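We use cookies to remember your settings. By continuing you agree to our cookie policy. Accept / Manage

Ottmar Lammers
January 17, 2020

I finally finished to oil the long table, and some of you asked how I did it. So I write it down in small pieces.

First, the sanding. I went with the grain only, starting with coarse paper and ending with fine. My neighbour Archie Pollock lent me his machine, but for the last round I used my hand and a cork block.

Then vacuum, then a damp cloth. The fibres stand up after this. You wait until the top is dry and sand one more time, very lightly.

The oil was 500 ml and I used less than half. Everybody puts too much -- me also, the first time, and the table was sticky for two weeks.

A thin coat, twenty minutes, then wipe off all what the wood did not take. Next day again. I did three coats in total, and a fourth only at the end where we eat.

Please do not leave the oily cloths in a heap. They can catch fire by themselves. I put mine in a bucket of water and later hang them flat outside.

Birgit Frerichs asked me if pale wood becomes yellow. A little, yes. There is oil with some white pigment in it, and with this the colour stays closer to the raw wood.

Pale tops with some scuffs on them:
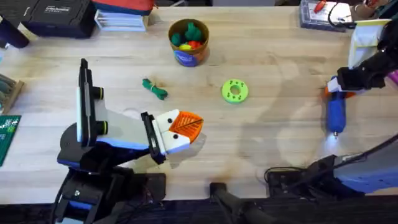
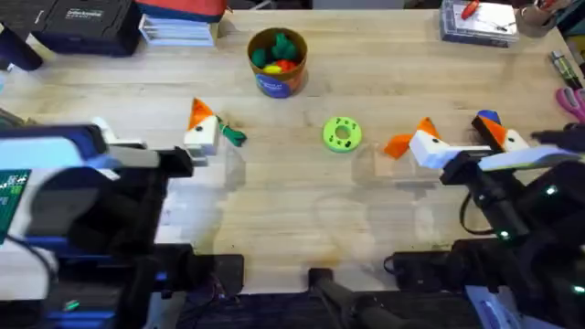

For small scratches I do not sand the whole top any more. A grey pad, a few drops of oil, rub along the grain, wipe. It takes me less time than to make coffee.

Rings from hot cups are more difficult. Sarmīte Petrauskas swears on a warm iron over a cotton towel. I tried it once on the underside and it helped a bit, but I was nervous the whole time.

Next is the bench from my father-in-law. It has old varnish, so it will be slower. If somebody knows a scraper which stays sharp longer than mine, please write me.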